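Call for Participants: Simulated Part Handling, Student Project Section

The Findora student automation club is taking applications for its part handling section. The section runs one term, starting in February, and is open to enrolled students in any department. All work is done in simulation. Participants write and test control programs for a single robot arm that picks cylindrical parts and places them in trays or fixtures, and they submit the results to the club's end-of-term competition.

Background

The section was set up by Gudrun Granström and Arvid Rønning as a continuation of the introductory arm course. The introductory course covers joint limits, coordinate frames, and basic motion commands. The part handling section assumes that material and moves on to grasp planning, approach paths, and recovery from a missed grasp. Participants work in pairs. Each pair receives its own copy of the simulator, named Vikus, and a set of room models maintained by the club.

Work Packages

1. Tray loading. The arm stands on a pedestal at a large work surface and reaches a long green tray. Blue and beige cylinders lie side by side in the tray. A segmented holder stands next to it. The pair writes a program that moves cylinders between holder and tray in a color order read from a job file. The gripper body blocks part of the view of the tray at close range, so position estimates must be taken before the final descent.

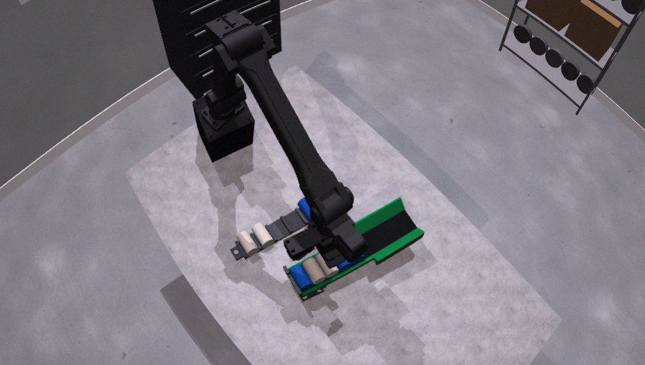
2. Single part transfer. The arm is mounted on a table, and one cylinder is to be picked up and set down in a green fixture with sloped sides. The start pose varies from run to run. The program is scored on final position, final angle, and contact with anything other than the part. Contact with the fixture is allowed only during release.

3. Report. Each pair submits a written report of no more than 4 pages describing the approach, the failure cases, and the parameter values used in the scored runs. Plots must have labeled axes and units. Code listings go in the repository and are not part of the page limit.

Scoring

Each program is run 40 times per task with start poses drawn by the scoring script. A run ends when the part is released and at rest, or when the time limit is reached. Manual restarts are not permitted. The seed used for final scoring is published after the deadline, together with the log files, so that every pair can reproduce its own result.

In the last session the best pair completed 79 percent of its transfer runs. Most of the remaining runs failed at the approach stage, when the lower end of a finger touched the base under the part before the gripper closed. New participants are advised to read those logs before writing their own approach routine. They are stored in the shared folder under "transfer".
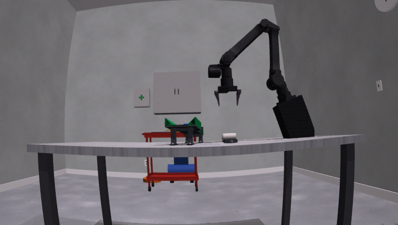

Work package 2: gripper above the white cylinder, with the green fixture to the left.

Requirements

Applicants should be able to write a short program in Python without a template and use version control from the command line. They should be able to read a transformation matrix and state which frame it maps from and to. Completion of the introductory arm course is required, or equivalent coursework. Experience with physical robots is not required.

A personal laptop is useful but not necessary. The machines in Room 114 have the simulator installed and can be used whenever the building is open. Remote access is available for long batch runs. Batch jobs must be submitted through the queue; jobs started directly on a lab machine will be stopped.

Time Commitment

Participants attend one evening meeting per week, starting at 6 p.m., and should plan for additional work between meetings. The first two meetings cover simulator setup, the job file format, and a walkthrough of the scoring script. Attendance at both is mandatory. Later meetings are used for code review and for questions on the current work package.

Pairs are assigned by the section leads. Applicants who wish to work with a particular person should both name each other in their applications. If one member of a pair withdraws, the other may continue alone or join another pair, and the work package deadlines stay the same.

How to Apply

Send one message containing the following:

Name, department, and year of study
Courses completed in robotics, controls, or computer vision
A link to, or copy of, one program you wrote yourself, with a short note on what it does
Preferred partner, if any

Applications go to Helju Jaunzems through the club's contact form. Select "Part handling" as the subject. Messages sent under other subjects are not forwarded. Applicants are told the outcome before the first meeting.

Technical questions about the simulator go to Carter Dufour. Questions about course equivalence go to Bendik Bråten, who also approves late registrations.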